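Two hands, one arm, one week

I've been putting off this post because I wanted to have both hands mounted before I said anything, and the second one spent most of December in a box waiting for an adapter plate. It is on now, so I can write down what I think while I still remember it.

The short version is that we are choosing between a two-jaw gripper and a five-digit hand for the same arm. The gripper is the Petek, which we have had for a long time. The hand is the Lurum. Both run off the same controller, a Sedura unit that Kastriot Shehu set up before he moved to the other building, and I have tried to change as little as possible between them. Same arm, same table, same objects, same speed limits.

Mounting

The Petek takes four bolts and one connector. I can swap it alone in a few minutes. The Lurum takes two people the first time, one to hold it and one to feed the cable, and after that I could manage by myself if I took the sleeve off first. I tried it once with the sleeve on and dropped a bolt into the folds. It took longer to get the bolt back than to do the rest of the job.

The plate came from a shop in Clorkholm that Fatos Tomić found. The holes were right. The locating pin was slightly tight and I took it down with emery paper.

The camera

The wrist camera was the part I expected to be easy. With the Petek I had it looking straight down between the jaws, and it stayed there for a year. With the Lurum there is a lot more in the way. The thumb swings out to one side and the fingers cover a good part of the view once they start to close, so you lose sight of the object at about the moment you care most. I moved the mount 3 times. The position I settled on shows the fingertips when the hand is open and still gives me something useful when it is half closed. Fully closed, I get mostly fingers.

It also picks up the ceiling lights whenever the wrist rolls over, and the exposure drops so the rest of the room goes dark. I turned off auto exposure on Wednesday and set it by hand. The image is noisier at the table but it no longer jumps. Áine Buckley thinks I should put the auto setting back and limit the wrist roll. We have not agreed on that yet.

Picking things up

I did 1202 picks with the Petek and 1157 with the Lurum. The numbers are different because I lost an afternoon with the Lurum to a cable fault, and I didn't want to go back and pad it out.

For boxes, the Petek is better. It closes on two flat faces and that is the end of it. The Lurum can do boxes too, but small ones turn in the grip as the fingers arrive one after another. I got some of that back by closing the thumb first and slowing the others down.

For anything round or soft, the Lurum wins easily. Tape rolls, a sponge, a bag of cable ties, a mug by its body. The rubber on the fingertips holds well without much force. I had been running the Petek quite hard on the mug and I was never happy about it.

Thin things flat on the table are bad with both. A steel ruler defeated the Lurum almost every time. The Petek could get it if I slid it to the table edge first, but I would call that a different task.

The controller

The Sedura was fine with the Petek, where it has one number to send. With the Lurum it sends a target for each finger, and when they all move together I see a lag of up to 2 control cycles on the last one. You can't see it by eye. You can see it in the log, and I think it explains some of the box trouble. Damir Nikolaidis has a newer firmware he wants me to try. I'd like to finish this set first so I'm not comparing three things at once.

Wear

Too early to say much. The Petek pads need replacing, but they did before I started. On the Lurum I check the springs at the joints each morning and wipe the fingertips with a damp cloth. Dust sticks to the rubber more than I expected.

Where that leaves us

If the job were only boxes I would keep the Petek and send the other one back. The job isn't only boxes, and Zlatko Tomić wants an answer that covers the mixed bins, so the Lurum stays on the arm for now. Next I'm going to repeat the box picks with the thumb closing first as the default, then do the firmware. I'll put the settings file up when it's cleaned up enough to read. If you have used a wrist camera with a full hand and found a better spot for it, please leave a comment with the offset you used.

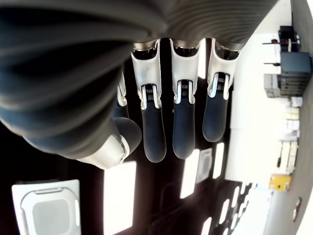
Page last changed: December

Filed under: grippers, wrist camera, bench notes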